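How Does an Architect Trick Your Eyes?

Have you ever walked into a building and felt tiny? Or stepped into a little room that somehow felt huge? I design the insides of offices and libraries for a living, and I can tell you somebody probably planned that feeling. I do it to people all the time! (Nicely, I promise.)
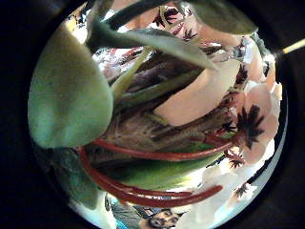
Clinden, November

I'm writing this from the building I've been working on all year, the new Zomora Library. It used to be a button warehouse, and it had a big problem. The front hall was long, low and gloomy, and kids who came in for story time went very quiet, the way you do at the dentist. So I got to use some of my favorite tricks on it.

Trick one is called squeeze and release. First you make people walk through a small, snug space. Then you let them out into a big one. Your brain compares the two, and the big room feels even bigger than it is. At Zomora we made the doorway low and a bit dark, and right after it the ceiling jumps up to over 600 centimeters. Grown-ups always look up and say "oh!" I've been hiding by the coat hooks to listen.

Trick two is light. A dark ceiling feels like it's pressing down on your head, and a pale one with light washing across it seems to float away. We didn't hang lamps from the ceiling at all. We tucked them on a ledge near the top of the wall and pointed them up, so the light bounces off the ceiling before it gets to your book. A company called Drekex made the ledge for us, and they had to make it twice, because I measured wrong the first time. Oops. 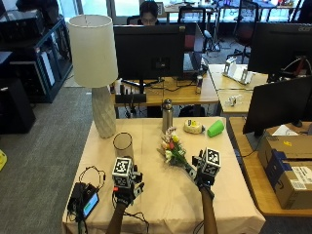 Try it at home

You can test this with a shoebox. Cut a small window in one end to peek through and a slot in the lid to let light in. Look inside. Now line the box with white paper and look again. Next try dark paper. Same box, same size — but does it feel the same? 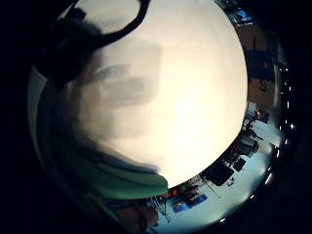 If you have 2 boxes, you can try squeeze and release too. Join a little box to a big one with a hole between them, and peek through the little one first. Ask a grown-up to help with the cutting, since cardboard is tougher than it looks.

Trick three is lines. Stripes that go up and down pull your eyes up, so a wall looks taller. Stripes that go sideways make it look longer. Our reading room is called the Polák Room, and its back wall has 1000 thin strips of wood on it, all standing straight up.
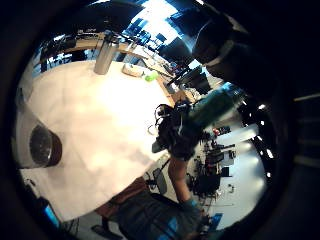 I wanted them painted yellow, and I lost that argument, so they're plain. They do look good. I still think about the yellow, though.

The next time you're in a school or a bank or a train station, stop just inside the door. Is the ceiling high or low? Where is the light coming from? Which way do the lines go? Then walk 5 steps and check again, and see if anything has changed.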